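Changer de personnage sans se perdre dans Wultside : le guide du débutant

Wultside a beau être sorti depuis un moment, je croise encore plein de joueurs qui terminent l'histoire avec un seul personnage et laissent les deux autres prendre la poussière au refuge. Quel dommage ! Le jeu devient dix fois plus drôle dès qu'on jongle entre les trois, et le système se prend en main en une soirée (promis).

Ce qu'il vous faut avant de commencer

Avoir terminé le prologue et débloqué le quartier de Puren. Être au moins au niveau 10 avec votre personnage de départ. Garder 25 jetons de côté pour le premier trajet rapide.

Étape 1 : activer la roue des personnages

Ouvrez le menu Pause, puis Commandes, puis Roue rapide. L'option est désactivée par défaut, allez savoir pourquoi. Une fois cochée, maintenez la gâchette gauche et poussez le stick vers le portrait voulu. Sur clavier, c'est la touche Tab, que je vous conseille de déplacer sur un bouton latéral de la souris si vous en avez un.

Étape 2 : garer son personnage au bon endroit

Quand vous quittez un personnage, il reste là où vous l'avez laissé et continue sa petite vie. Laissez Steiner près du port, par exemple : il récupère de l'endurance et vous ouvre un accès direct aux missions de contrebande. La mécanicienne est bien mieux au garage de Puren. Évitez surtout les toits, la descente est interminable quand on reprend la main en pleine alerte !

Étape 3 : partager l'équipement

Chaque planque possède un coffre commun de 68 emplacements. Rangez-y les trousses de soin et les munitions légères, gardez les armes lourdes sur le personnage qui sait s'en servir. Le tri automatique se lance avec un appui long sur le bouton du haut.

Étape 4 : enchaîner les trois pendant un braquage

Là, c'est le bonheur. Commencez avec Steiner pour neutraliser les alarmes, passez à la mécanicienne dès que la porte s'ouvre, puis terminez au volant avec le troisième larron. La bascule prend presque 10 secondes si les personnages sont éloignés, alors rapprochez-les avant de lancer l'assaut. Le braquage de la banque Emix est parfait pour s'entraîner, et le code du coffre du sous-sol est toujours le même : 2719.

Pour les codes et les positions de départ, je note tout sur papier à côté de l'écran, c'est plus rapide que le journal du jeu.

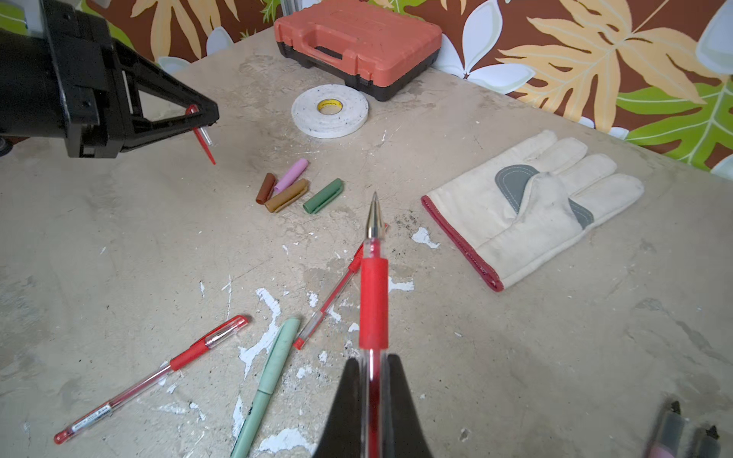 Stylo gel rouge, décapuchonné.

Si la roue refuse de s'ouvrir

Vérifiez que vous n'êtes ni en poursuite ni dans un dialogue. Le changement est aussi bloqué dans l'ascenseur de la banque. Sinon, rechargez la dernière sauvegarde automatique, chez moi ça a suffi à chaque fois. Bon braquage !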